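The Great Buenaventura Sock Amnesty

Apr 19, 2025

The lost and found at the Buenaventura Building has been full since last winter, and by full I mean the lid no longer meets the box. It sits on the shelf by the second laundry room, under the sign that says PLEASE CHECK HERE FIRST, which people read the way they read the terms on a parking stub.

So on a wet evening this month, Rosalinda Layug from 3C tipped the whole thing out on the folding table and sorted it. She asked me to write up the results. I think she was hoping for something shorter.

The final tally was 41 socks. Of these, 19 were black, which is to say they were 19 slightly different blacks, and Rosalinda got exactly 3 pairs out of them after holding each one up to the ceiling light. The rest of the box came to a bath mat, a child's mitten on a string, a pillowcase with a map of Portugal on it, and one very good wool sweater that now fits a cat. If the sweater is yours, we are sorry. Somebody has already asked about it for their cat.

Everything is pegged on the line along the back wall of the laundry room through the end of April. You may take what is yours. You may also take what is not yours but matches something that is, provided you are prepared to defend yourself on the stairs. Whatever is left on the line in May goes to the animal shelter on Mekness Street, which uses it for bedding and has never once sent anything back for being the wrong black.

A few notes on the machines while I have your attention, which I know from the last issue I will not have for long.

Dryer 2 is still running hot. The Flitness repair people came, stood in front of it, agreed that it was hot, and left a card. A part has been ordered. Until it comes, use the low setting and keep anything you love out of it (see sweater, above).

The card reader on the big washer takes your money on the first swipe. It then says it hasn't. Please believe the receipt and not the screen. If you swiped 3 times during the first week of April, you are owed two loads, and the office has your name if you left it on the clipboard. If you wrote "me" on the clipboard, please come in and be more specific.

The detergent left on top of the machines is not communal. I had thought this was understood. The person who owns the lavender one would like it known that she has drawn a line on the bottle, and that the line and the detergent have parted company. 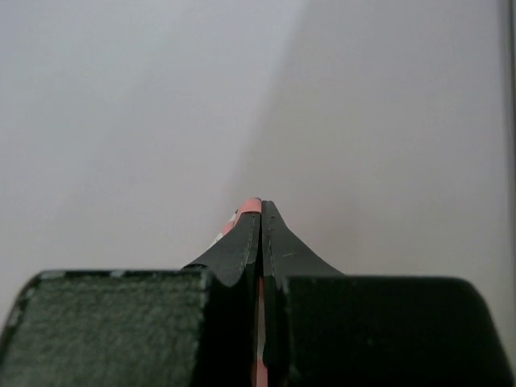

Something pink, firmly held.

The sign-up sheet for Sunday-style long loads (comforters, slipcovers, whatever it is 5A washes) is back on the door. Slots are 32 minutes, which is what the short cycle takes, and yes, I know a comforter does not fit in the short cycle. Sign up for two. Do not sign up for six under six sets of initials.

Next issue: the bike room, and the bike in it that has no wheels and still has two locks.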